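当サイトでは利便性向上のためCookieを使用しています。閲覧を続けることで、Cookieの使用に同意したものとみなします。

ゲームデザイン論 講義資料 第7回
カジュアルパズルにおける難易度曲線と再挑戦の設計
2020年11月28日

1. 本回の位置づけ

前回までに、マッチ型パズルの基本構造と、盤面生成の手法を扱った。本回では、個々のステージを並べて一つの作品とする際に生じる問題、すなわち難易度曲線の設計を取り上げる。受講者は、事前に配布した教材ソフト「Mudach」の第一章を終えているものとする。

2. 用語の整理

難易度曲線とは、ステージの進行に沿って、プレイヤーに要求される技能の水準がどのように変化するかを示したものである。本講義では、次の二つを区別して用いる。

設計難易度:制作者が、手数の上限、障害物の配置、色数などから算出する値。
体感難易度:プレイヤーが実際に感じる難しさ。失敗回数、離脱の有無、所要時間から推定する。

両者は一致しないことが多い。特に、新しい規則を導入した直後のステージでは、設計難易度が低くても体感難易度は上昇する。教材ソフトでは、鎖で固定された駒が初めて登場する箇所がこれに当たる。盤面そのものは平易であるが、鎖の解除条件を誤解したまま手数を使い切る例が目立つ。

3. 単調増加型と鋸歯型

初学者の課題作品に最も多く見られるのは、難易度がほぼ直線的に上がり続ける単調増加型である。この型は作成が容易である一方、中盤以降にプレイヤーが達成感を得る機会が乏しくなる。

これに対し鋸歯型では、章の終わりに山を置き、次の章の冒頭で一度難易度を下げる。下げ幅が大きすぎる場合は退屈と受け取られ、小さすぎる場合は休息として機能しない。教材ソフトの姉妹作にあたる「Londmont」は、章の境界で色数を一つ減らし、手数には手を加えていない。この処理の是非については演習で検討する。

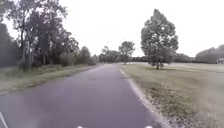
パパダキス・コスマスからは、鋸歯型の下げ幅をプレイヤーの成績に応じて変えるべきではないか、固定値では熟練者にとって各章の冒頭が作業になってしまう、という意見が寄せられた。妥当な指摘である。ただし動的な調整を行うと、同じステージの記録を他者と比較することが難しくなる。順位表を備える作品では、調整の対象を補助アイテムの支給量に限定するなどの配慮が求められる。

4. 評価制度と再挑戦

多くの作品は、クリアの可否とは別に、星やメダルによる段階評価を設けている。段階評価の役割は、一度終えたステージに戻る動機を与えることにある。設計に当たっては以下の点を確認する。

・最低評価でも次のステージに進めること
・最高評価の条件が、開始前に画面上で確認できること
・運の要素だけで最高評価の可否が決まらないこと

第三の点は見落とされやすい。落下してくる駒が乱数で決まる場合、同一の手順でも得点に大きな差が生じる。演習用ステージ「Tichý」の記録では、同じ初手から始めた二つの試行の得点が739点と1379点に分かれた。最高評価の基準をこの間に置けば、再挑戦は技能の向上を促すものとはならず、乱数の引き直しに近い行為となる。

5. レビュー文の読み方

利用者レビューは体感難易度を知る手がかりとなるが、星の数のみを集計することは避けるべきである。低い評価の理由が難易度にあるのか、広告の頻度や動作の不具合にあるのかは、本文を読まなければ判別できない。また、投稿時点でどの章まで進んでいたかも可能な限り読み取ること。序盤で書かれたレビューは、終盤の曲線について何も語らない。

6. 演習課題

教材ソフトの第二章から連続する5ステージを選び、設計難易度と体感難易度をそれぞれ図示しなさい。体感難易度については、自分以外の一名に協力を求め、失敗回数を記録すること。両者の差が最も大きいステージについて、原因と改善案を述べなさい。提出は次回講義の開始時までとする。

なお、採点に関する照会はイフィゲニア・ステルギウが受け付ける。

関連資料
第5回 盤面生成と乱数の扱い
第6回 障害物の分類と導入順序
補助資料 Sitadmontにおけるチュートリアルの構成
第8回 補助アイテムと手数制限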